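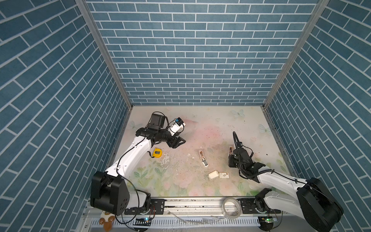
Cell 4: two-arm tidying

The last stop on the Udach open day, 24 July 2021, was the household bench run by Joltari. Two arms share one rail and work over a printed floral mat between blue brick-pattern walls. The job is to clear small items from the mat: a tape measure, a white sponge and other odds and ends of the kind found in a kitchen drawer. The mat also had crumbs and a patch of white flakes on it, and neither arm has a tool for those. Wiping is planned for September.

The handout gave 981 logged attempts, all on single items. Median time per item was 13 seconds, against two or three for a person. Success was 66 per cent over the most recent 200 attempts. Most failures were put down to flat objects, where the jaws close above the edge – cards and thin boxes in particular.

Joltari's staff were plain about the limits. Items are set out by hand, and the two arms do not yet pass anything between them.

For comparison, the Tennant cell next door does one job, loading Fikberg trays, and needs a known part in a known place. As a shop-floor machine it could be bought now. The tidying bench could not, and no price was quoted.

Cell 5 was closed to visitors.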